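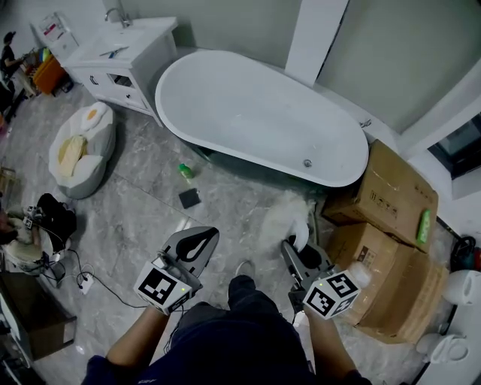
## Bathroom, Rillbridge unit

Second-floor bathroom at Rillbridge, to be cleared out in November before handover. The room measures 22 square meters, large for a bathroom in this building, and it had been taking overflow from the rest of the apartment. Notes are kept short and follow the numbering in the inventory.

**Tub.** Freestanding, oval, white, with a chrome drain near the right end. It stays. The access panel on the wall side needs 5 cm of clearance, so nothing goes back behind it.

**Floor.** Gray marble tile. Sweep first, then damp mop with a neutral cleaner. No vinegar — the stone etches.

**Vanity.** White cabinet, basin on top, chrome faucet at the rear, open compartment below. The countertop is to be left clear apart from the soap dish supplied by Fladgate.

**Seating.** Round beanbag, gray and white, fried-egg design, with an egg-shaped cushion, a yellow cushion and a white pillow. All of it goes to the bedroom as one set. Covers wash cold; filling does not get washed.

**Plush item.** White, fluffy. Listed with the soft goods and bagged separately from the cushions, as the pile sheds.

**Boxes.** 2 cardboard boxes, stacked at the end of the tub, larger one at the bottom. Both go to the Brirnimthorpe storage unit. Loose bottles are packed upright in a lidded bin and do not travel in cardboard.

**Shelf and basket.** Wall-mounted shelf, white, and an orange storage basket. The shelf remains with the apartment. The basket goes to the laundry area.

Replacement grout and sealer are on order from Avcı, delivery to the side entrance before 10 a.m.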